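Artificial fruit: frequently asked questions

Wisteo, Kendville. Last updated September 24, 2018

Do I need a special table to sort on?

No, and be wary of anyone selling you one. A plain light wood top does the job. Dark berries show up well against pale grain, and that matters when the smallest pieces are easy to lose. Give yourself more bare surface than you think you need. 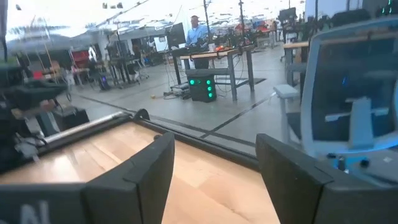 Pale wood tabletop, with a mesh-back chair beside it.

Are the berries and cherries realistic?

Depends who you ask. The catalogs say "indistinguishable from fresh." I doubt it. Shape is usually fine - a blackberry gets its knobs, a strawberry gets its leaves - but size is all over the place. A cherry can come out bigger than the strawberry next to it, and some are so dark you'd have to guess at the fruit.

Should I pay more for the Mimitz mix?

We paid 17 dollars for a bag of 40 pieces and couldn't tell it from the Radonjić bag at 8. Buy the cheap one first.

How should I store them?

A clear tub with straight sides. You can see what's in it without tipping it out. Baskets look nicer in the ads, but stems catch in the weave. 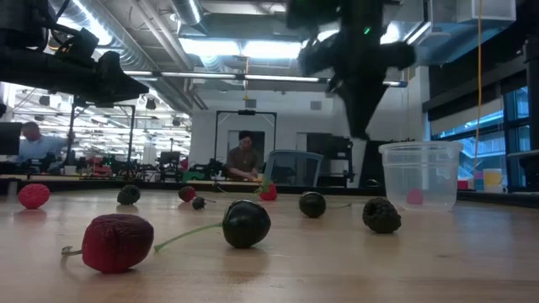 Do the stems stay on?

So they claim. Two of ours came off by November. A dab of craft glue held, so far.

Can I wash them?

Wipe with a damp cloth. "Dishwasher safe" on the label is a promise I wouldn't test.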